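Paper Cups in Bender Hall: Where They Come From and Where They Go

Student project report, Environmental Studies
Hülya Aydoğan
4/30/18

Introduction

Bender Hall is the largest teaching building at the Tullwood campus. It has lecture rooms on the lower floors, labs and project rooms above them, and a coffee counter near the main entrance run by Coşkun, a family firm from town. Most people who buy a hot drink in the building buy it there, and nearly all of the drinks leave the counter in a paper cup.

My project looks at what happens to the cups afterward. I wanted to find out how many are thrown away in the building, which bins they end up in, and whether people would use something else if it was offered. The building manager told me that the recycling company sometimes sends back whole bags as "mixed waste," and that cups are the main reason for this.

Background

A paper cup for hot drinks is made mostly of paper, but it usually has a thin plastic lining on the inside. The lining keeps the drink from soaking through. It also makes the cup hard to recycle, as the plastic has to be separated from the paper fiber. Some paper mills can do this and many can't. The company that collects from our campus does not accept lined cups in the paper stream, so every cup that goes in the blue bin is in the wrong place.

Lids are a separate problem. The lids at the Coşkun counter are plastic and could be recycled if they were clean and taken off the cup. Cold drinks are sold in bottles and cans, and I left those out of the project. I also left out tea and coffee made in the staff kitchens, where most people have their own mugs.

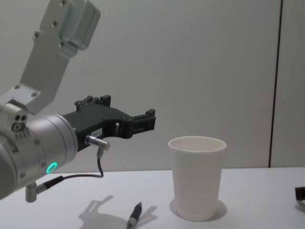 Figure 1. White paper cup on a tabletop, Bender Hall.

Method

I counted cups in the bins on four days during the spring term. I chose normal teaching days and avoided the exam period. The cleaning staff agreed to leave the bags from each floor in the loading area with a tag showing which floor and which type of bin they came from. I opened the bags in the evening with gloves and a grabber and wrote down the number of cups in each one. Cups with lids still on were marked with an L.

I did not count cups left on windowsills, stairs and desks, even though there were quite a few. The cleaners pick these up at different times and put them in whichever bag is on the cart, so they are probably in the totals anyway.

I also talked to 13 people who had just bought a drink. I asked them where they planned to drink it, where they would throw the cup away, and if they owned a travel mug. The talks were short and I took notes by hand. I did not write down names.

Results

The total for the count was 752 cups. The ground floor bins by the entrance had fewer cups than I expected. People buy the drink there but carry it upstairs, and the cup is thrown away close to where they sit down. The upper floors, with the labs and project rooms, had the most cups. The lecture floors were in between and changed a lot with the timetable.

Cups were found in every type of bin. The blue paper bins had more than the general waste bins on every floor except one. On that floor the general waste bin stands right beside the door and the blue bin is behind a vending machine. I think the location of the bin matters more than the sign on it, but one floor isn't enough to prove this.

Most of the cups in the blue bins still had the lid on. Many also had some liquid left in them, and this had soaked into the clean paper in the same bag. I did not weigh the wet paper and in future work I would do that.

In the interviews, most people said they thought paper cups belonged with paper. Two said they knew about the lining but still used the blue bin if it was closer. Several owned a travel mug but had left it at home or in a car. One student said she stopped using hers after it leaked in her bag, and the replacement she wanted cost more than she liked to spend.

Project rooms

The project rooms need a separate note. There is no sink on that floor, so a mug can't be rinsed without taking the stairs. People work long hours at the tables there and often buy more than one drink. Each room has one small bin and it fills up early in the afternoon. After that, cups stay on the tables until the cleaners come, or they are stacked inside each other by the door.

I asked the room supervisor if drinks were allowed at the work tables. The written rule says no open drinks near equipment, but it does not mention cups with lids. The rule was last changed in June and the supervisor said it may be changed again.
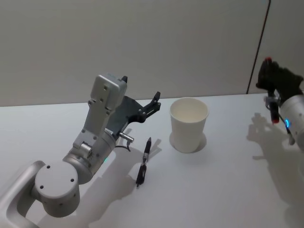

A Mug Loan Trial

After the count I spoke with the owners of the counter about a loan system. They were open to it if the campus paid for the mugs and someone else did the washing. The building manager suggested starting with 80 mugs. Each would have a small deposit, paid at the counter and returned when the mug came back.

The dishwasher in the ground floor kitchen could be used in the evening. The open question is collection. Mugs would need a return rack on each floor — otherwise they would pile up in the same places the cups do now. A supplier called Gatik offers racks that lock onto a wall rail, and I have asked for a price but had no answer by the time of writing.

Limits of the Study

Four days is a short period, and the weather was cold on all of them, so hot drink sales were probably high. I was the only person counting and some crushed cups may have been missed. The interviews were done at the counter, which means I did not speak to anyone who brings drinks from home.

Recommendations

Move the general waste bin next to the blue bin on every floor, so that one is never closer than the other.

Put a picture of a cup on the general waste bin. The present signs use only words.

Add a bucket for leftover liquid on the project room floor.

Run the mug loan for one term and repeat the bin count during it, using the same floors and the same tags.

Acknowledgments

I thank the cleaning staff of Bender Hall for tagging the bags, and the Coşkun counter for letting me stand next to the line.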